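# The Can That Promises You an Afternoon

Energy drinks have left the gas station and moved into the office fridge. The labels got prettier. The claims deserve a harder look.

The email went out to all staff at Jasell, a payroll software firm, and it had a subject line with two exclamation points. The company was getting a "wellness fridge." Gone were the colas and the jar of pretzels. In their place came slim, pale cans with fruit on the front and a list of vitamins on the back, free to anyone with a badge.
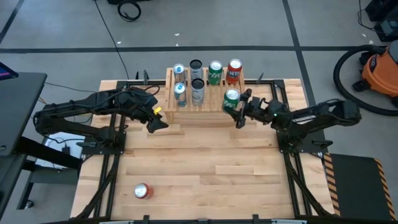
**Kirsty Hartley**
*Contributing writer, food and work*

I asked to see the numbers, and Jasell was kind enough to share them. In the first month, 576 cans were taken. In the second it was 635. The office has 36 people in it. The company sent me these figures as proof that the program was a success, and I suppose it was, if the goal was to get people to drink free drinks.

What the company could not tell me was whether anyone felt better. No one had asked. There was a survey, but it had a single question on it, and the question was which flavors to order next.

I should say that I like these drinks. I have bought plenty of them with my own money, mostly on highways. My complaint is with a word, and the word is "wellness." Ten years ago the same dose of caffeine came in a black can with claw marks on it, and everyone understood the deal. You were tired, you had something to get through, and you would pay for it later. Now the can looks like a spa brochure and the deal has gone quiet.

Dean Birkett spent most of his career designing drink labels, including two years on a line called Veltine, which was sold as a "clean lift" and did well in the suburbs. He is retired and seems to enjoy talking about it. The brief for Veltine, he told me, was one page long. It said the can should look like something you would not hide from your doctor.

"We moved the caffeine number to the back, under the barcode," he said. "It was legal. You could find it if you turned the thing around and had good eyes. Then we put a leaf on the front. There was no leaf in the drink."

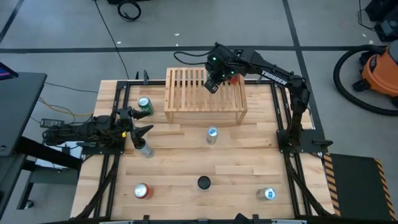

*Cans have become as common in the workplace as coffee mugs.*

Birkett's favorite trick was the verb. A label that says a drink *cures* something is asking for trouble. A label that says it *supports* something is usually left alone. Supports focus, supports an active day, supports your goals. He kept a list of these taped inside a cabinet door. I asked him what a drink has to do to support an active day. He thought about it and said it would have to be wet.

Then there is the matter of fat burning, which has been floating around this category for as long as I have covered it. Caffeine can nudge up the energy a body uses for a while. That part is real enough. The nudge is small, people get used to caffeine, and a muffin will wipe it out. When a company does point to a study, read down to the part about who was in it and what else they were told to do. A drink that works best alongside exercise has some explaining to do, given how well exercise works alongside water.

The vitamins are a similar story. Most of the B vitamins in a typical energy drink are ones that people with an ordinary diet already get plenty of. Your body takes what it needs and sends the rest on its way. I have seen cans boasting of percentages so high they look like typing errors – a regional brand called Curby once listed one at 3,000 percent of the daily value and printed it in bold.
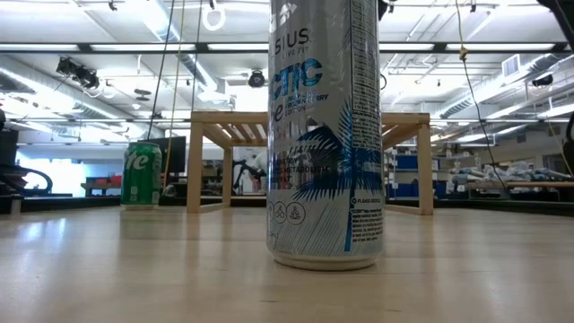

*Frozen berry, blue palm fronds and plenty of small print.*

The one number I wish were printed large is the caffeine. For most healthy adults, up to 400 milligrams a day is the figure usually given as a sensible ceiling. Plenty of energy drinks carry 200 or so in a single can. Add the coffee you had at home and the one you had at your desk and you are there before lunch. Anyone who is pregnant, has a heart condition or takes certain medications should be working from a lower number, and should get it from a doctor instead of a fridge.

None of that was in the Jasell email. When I brought it up, a manager told me that employees were adults and could read labels. True. But the same company makes them sit through a training video on how to lift a box.

I also called Clegg, the supplier that stocks the fridge. A pleasant person in sales offered me a case of anything I wanted and a slide deck titled "Fueling Teams." The deck says that offices with a stocked fridge report fewer afternoon slumps. I asked which offices, and how a slump had been measured. The answer was that someone would get back to me. That was three weeks ago.

Employees I spoke with were mostly fine with the whole thing, and a few were fans. One woman in billing said she had cut back on soda, and I have no reason to doubt her. A man two desks over said he was now having a can at four and lying awake at one, then having another at nine to make up for it. He did not blame the fridge. He did ask whether I knew if the pretzels were coming back.

Jasell plans to put a second fridge on the upper floor in August.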